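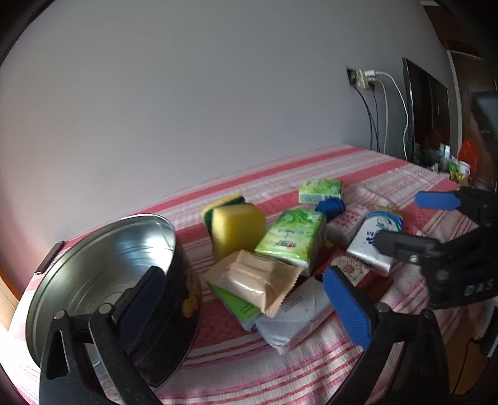
## Ticket 954 - Semaan pedal exerciser stops counting mid-session

**Site:** Irnville Cardiac Rehab, home program
**Opened:** November 2023
**Opened by:** Wael Zerouali
**Assigned to:** Anas Mahrous
**Priority:** Normal
**Status:** Closed, one follow-up open

### Problem as reported

Patient is in week three of the home program and uses the Semaan pedal exerciser with the Adby app on a tablet. The pedals turn normally. After several minutes the app stops adding time and the cadence reading goes to zero. The session then saves as incomplete and the patient gets a missed-session reminder the next morning.

Patient says he finished every session. The paper diary agrees with him. Heart rate from the chest strap keeps recording the whole time, so the tablet and the app are both still running when the count stops.

I need this sorted before his review. At the moment the dashboard shows him at 22 percent of planned minutes and that will hold back his step up to the next level.

- Wael

### Entry 1 - Anas

Called the patient. Confirmed:

- Pedal unit is on a hard floor with the rubber mat under it
- Tablet is on the arm of the chair, less than three feet away
- Battery cover is closed and both batteries were replaced last month
- App version is the current one

Asked him to restart the tablet, remove the pedal unit from the Bluetooth list and pair it again. Paired first time. He pedaled while I stayed on the phone. Count stopped at just under six minutes. Resistance did not change and he heard no click or beep.

### Entry 2 - Anas

Had him swap the batteries for a fresh pair from a different pack. Same result, stopped a little later this time. Asked him to read me the battery level from the device page. It said 84 percent before and after, so I don't think this is power.

Sent the app log to Ayman Gaber.
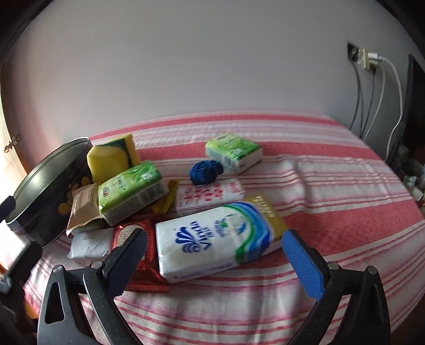
*White Vinda tissue pack on the striped bedspread.*

### Entry 3 - Ayman

Log is clean up to the stop. There is no disconnect. The pedal unit keeps sending packets but the revolution number in them doesn't move. That puts the fault in the sensor, or in something between the magnet and the sensor.

Two things to check:

1. Is the magnet on the crank still seated? It should be flush with the plastic.
2. How fast is he pedaling when it stops? On the older firmware the unit goes into idle if it sees a slow stretch, and it doesn't always come out again.

### Entry 4 - Anas

Magnet is flush. Patient sent the firmware number off the label and it is the older one. He says he slows down after the warm-up because that is what his exercise sheet tells him to do.

Checked with Alcides Valderrama, who wrote the sheet. The plan is a warm-up, then an easy block with heart rate kept under 84, then the main block. He does not want the easy block made faster just to keep the counter awake, and neither do I. Patient should keep to the sheet as written.

### Entry 5 - Ayman

Agreed. The update has to be done with the Stidel cable. It won't go over Bluetooth on that hardware revision. Mailed one out with the printed steps.

### Entry 6 - Anas

Cable arrived. Patient's daughter did the update with me on the phone. First try stalled at 65 percent and sat there for roughly ten minutes. Unplugged, held the power button until the light went off, started over. Second try went through.

Test session with a slow block in it counted all the way to the end. Asked him to run his next three sessions as normal and note the minutes in the diary.

### Entry 7 - Wael

Three sessions in, diary and dashboard match on all of them. I entered the earlier sessions by hand from the paper diary and marked them as patient-reported. Reminders have stopped.

### Resolution

Old firmware on the pedal unit. It went idle during slow pedaling and did not wake up. Fixed by cable update.

### Follow-up

- Abdelkrim Berrada to pull the list of units still on the old firmware and call those patients. Due January.
- Add a line to the setup sheet: if the count stops but heart rate keeps going, finish the session, write down the minutes and call us.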